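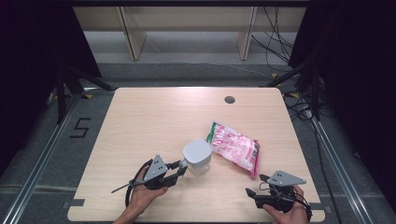

About Hornwood

Hornwood audits evidence and property rooms for police departments, sheriff's offices and county prosecutors. We also write property room procedures and train the staff who use them. We do not investigate crimes, run lab tests or take custody of evidence.

The company was set up by Drita Radulović, a former property supervisor, and Mirjana Krasniqi, who had worked in records for a county prosecutor. Both are still with the firm. Our office and training room are in Gostimby.

What we do

Most of our work is inventory audits. An auditor compares the agency's records with what is on the shelves, in both directions: from record to item, and from item to record. The second direction takes longer and usually produces more findings, such as items with no case number, items logged under a closed case, and items whose release order was signed but never carried out.

For a full inventory, every item is checked. For a sample audit, we draw 199 items from general storage at random and check all cash, firearms and drugs separately. The agency does not see the sample list before the auditor arrives. We do not open sealed packages. If a seal is broken or missing, the auditor records its condition and calls the agency's own custodian, who decides what happens next.

We also carry out change-of-custodian audits. These are done when a property room supervisor retires, transfers or is placed on leave, and should be finished before the new supervisor takes the keys.

Training
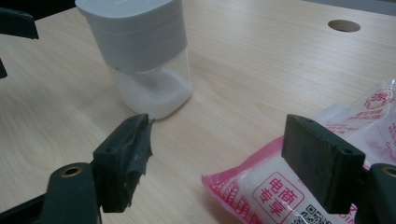 Intake descriptions are where most custody problems start, so the property technician course spends its first day on them. Trainees write down what an item is without deciding what it contains. A reference to "drugs" or "powder" in the property record can be read back to the officer in court months later, and it should match what the officer could see at the time. For a clear-bottomed container with an opaque lid, the course wording is "translucent container, white granular substance visible in lower section." Sugar and salt are both reasonable guesses, and neither goes on the form. Identification belongs in the lab report, under its own entry.

The course runs for 2 days and is taught by Zorica Radonjić. It covers intake, packaging, labeling, transfer to and from the lab, court release, return to owner, and destruction. Class size is kept small enough for each trainee to complete a full chain of custody form and have it marked. The next course opens in April.

A separate half-day session is offered for supervisors – it deals with access logs, key control and how to answer a discovery request for property records.

Records and software

Agencies keep their property records in many systems, and some still use bound ledgers. We work from whatever the agency has. Our own audit tool, Lindine, reads an exported inventory file and matches it to barcode scans taken on site. It stores item numbers, locations and condition codes. It does not store names of suspects, victims or witnesses, and the auditor removes those fields before import.

Ratih Sumampouw maintains Lindine and handles all data requests. Audit files are held for the period stated in the contract and then deleted, with written notice to the agency.

Independence

Hornwood does not sell shelving, lockers, packaging or property software, and takes no referral fees from firms that do. Auditors may not work on an agency that employed them in the past. Draft reports go to the agency for correction of facts only. Findings stay in the report unless the agency can produce a record that answers them.

Contact

Audit requests: Teodora Stojanović, scheduling, Hornwood, Gostimby. Please give the number of items on record and the date of the last full inventory, if there was one.

Page last reviewed Mon 16 February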